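How Do You Teach a Robot Arm a New Job?
From the Darncombe Kids' Science Pages
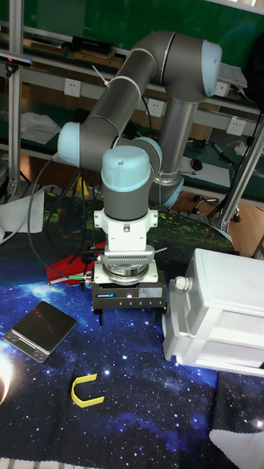 A robot arm does not know how to do anything when it is new. It can bend at its joints, and its gripper can open and close, but somebody has to show it what the job is.

There are 2 main ways to show it.

Showing by hand

In the first way, a person takes hold of the arm and moves it. The motors go soft so the arm is easy to push. Say the job is to put a block on a kitchen scale. The person guides the gripper to the block, closes it, carries the block over and lets go. The whole time, the robot's computer writes down how far each joint has turned.

Showing by remote control

In the second way, the person doesn't touch the arm at all. At the Jidwood lab, the teacher sits at a desk and moves a small controller called a Motolier. When the teacher's hand goes left, the robot goes left. This takes practice. Most people drop a lot of blocks on their first day.

Why do it again and again?

One try isn't enough. If the block is always in the same spot, the robot only learns that spot. So the teacher moves the block a little, turns it around, and does the job again. A simple job may need up to 40 tries. After that, the computer looks for what the tries have in common, and the robot has a go by itself.

Words to know

Joint: a place where the arm bends or turns, like your elbow.
Gripper: the robot's hand. Many grippers have only two fingers.
Force sensor: a part that feels how hard the robot is pushing or pulling.
Demonstration: one try, done by the teacher for the robot to learn from.

Try it at home

Ask a friend to be the robot, with eyes closed. Hold your friend's wrist and move it slowly to pick up a spoon and put it in a cup. Do this 4 times. Then let your friend try alone, eyes still closed. Now move the cup a little and see what happens.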